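Week 3 handout: Reading an injury report

Welcome back, everyone. Last time we talked about how a team fills a roster, and a few of you stayed late to ask what happens to that roster once people start getting hurt, so I moved this topic up a week. I hope you'll forgive the reshuffled syllabus!

Our sample team is Brastmont. Their reports for last season run to 133 entries, and you'll want your printed copy next to you as you read. Please look at the wording first and leave the totals for later. A player listed as limited on the first practice day and full on the last one is a very different case from a player who goes the other way, even if both end up "questionable."
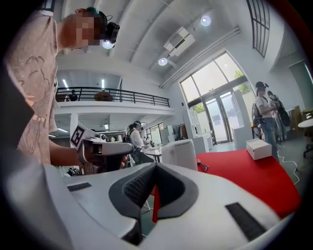 Words to know before next class

Questionable: the player may or may not play. Coaches love this one, and you'll see it all over the Brastmont sheets.
Doubtful: he probably sits, though I can remember a few surprises.
Out: he will not play.
Limited: he took part in some of practice. It says very little about how he felt.

For next time

Pick one linebacker from the sheets and follow him from opening week through December. Write a page on what you think the team knew and when (116 lines is too long, as one brave soul found out last year).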